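How to Set Up and Run a Small-Parts Sorting Bin

A sorting bin is a shallow metal bin where mixed small items are spread out before they go to their own places on the shelf. It works well for a store room, a repair bench, a classroom supply closet or a house where odds and ends pile up in drawers. These steps cover choosing the bins, setting them up, spreading the items and keeping the bins in good shape.

What you need

Two metal bins of the same size
A table or bench that does not wobble
Small containers for the sorted items
Self-adhesive labels and a marker
A soft brush and a damp cloth
A roll of clear bags

Step 1. Choose the bins

Pick metal bins with a flat floor and side walls that slope inward toward the bottom. Small items are easier to pick up from a sloped corner than from a square one. Gray or unpainted metal is fine. Avoid white enamel, as clear packages are hard to find against it under a bright lamp. Used bins do the job as well as new ones. Ours came from a Tedberg surplus sale and were already well scuffed.

Check the floor for holes. Many bins have small round ones for drainage or mounting. If you sort anything narrower than the holes, such as pins or short screws, cover them with tape on the underside.

Step 2. Place them one behind the other

Put the first bin at the front of the bench and the second directly behind it. The front bin is for items you are sorting now. The rear bin is for items that have been checked and are waiting to be put away. Keep the long sides parallel so you can move things straight back from one to the other without turning.

Leave room at one end of the front bin for your small containers. If you are right-handed, the right end is usually easier.

Step 3. Spread the items in one layer

Tip out a small amount at a time and spread it across the floor of the front bin. Nothing should lie on top of anything else. If two things are touching, that is fine as long as you can see both. Put long items down on their sides. Roll rounded items toward a wall so they stay put.

Do not fill the floor. With mixed shapes, a light load goes faster than a full one, and you will pick up fewer wrong items. 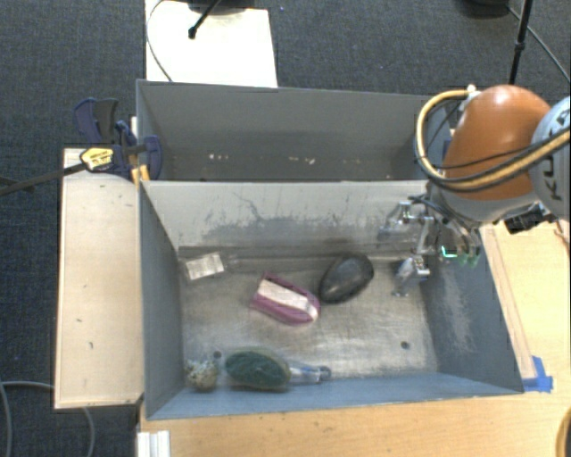 Step 4. Sort by how you pick things up

Most people start by sorting by use, and this is slow when the items have little in common. Sort by shape and surface first. Smooth ovals and rounded pieces go together, then long thin pieces, then bottles and tubes, then flat packages. Once the groups are made, divide each one by use.

Take the glossy items early. They reflect the lamp and make it harder to see what is next to them. Dark ones can also disappear against a worn wall, so check along the base of the rear wall before you decide the bin is clear.

Step 5. Read and replace labels

Turn each clear package so the label faces up. If the print is too faint to read at arm's length, put on a new label before the package leaves the bin. Write the name of the item, then the shelf number. We use the Muston shelf list, which has 29 shelf numbers, and write only the number after the name.

Loose parts with no package go in a clear bag with a label on the outside. A label put inside the bag tends to slide under the part.

Step 6. Move checked items to the rear bin

Move each group back as soon as it is labeled. When the rear bin holds four groups, stop and put them away. Leaving it longer leads to groups drifting into each other, mainly when someone bumps the bench.

Step 7. Clean the bins

Brush the floor and corners after each session. Work from the back wall to the front so that the dust collects in one place. Wipe off smears with a damp cloth and dry the metal right away. Scratches on the walls can be left alone unless they have a raised edge. If they do, rub the edge down with fine sandpaper, then wipe again.

Every Monday, take both bins off the bench and wipe underneath.

Problems

Items slide to one end: the bench is not level. Put a thin shim under the low side of the bin.

Glare from the floor: move the lamp to the side, or tape a sheet of plain paper over the shade.

Bins creep on the bench: put a strip of rubber shelf liner under each one. The Wovance liner can be cut with household scissors.

Labels peel: the package had dust or oil on it. Wipe it, let it dry and use a fresh label.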